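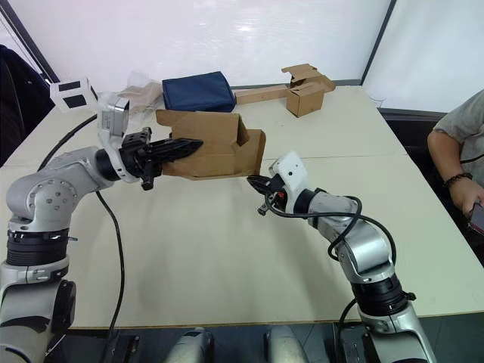

An open cardboard box held up over the table by one of its flaps.

About Panyasiri
July – by Nadiia Hordiienko

Panyasiri builds and repairs desktop computers. We started with two workbenches in the back half of a tile showroom, mostly replacing fans and power supplies for people in the neighbourhood. Custom builds came later, when customers kept asking us which graphics card would fit the case they already owned.

These days we put together gaming machines, editing workstations and small office PCs. Some 3000 systems have gone out the door so far. Every one is run under load overnight before it is packed, and the temperature log goes in with the manual.

We sell two lines of our own. The Ponden is a compact tower for people short on desk space. It takes a dual-fan card up to 67 mm thick, and we list the clearance on the order page so you can check before you buy. The Plundden is the full-size model, with room for longer cards and four storage drives. Both can be ordered without a graphics card if you want to move your old one across.

Ketsara Srithong runs the build room. Pichit Khamphan looks after repairs and warranty claims, and Rattana Jitpraphai answers most of the email. Pornthip Noiphan wrote Dosulex, the fan control program that comes on our machines. It is free to download and works on a fair number of boards we don't sell.

We don't take pre-orders on cards that haven't been released. If a price or a date is only a rumour we leave it off the site, and you are welcome to ask to be emailed when stock is in.

Repairs can be dropped off at the front counter from 9 am. Please bring the power cable, and write your login on the form only if the fault is a software one. Parts we replace are kept for four weeks in case you want them back.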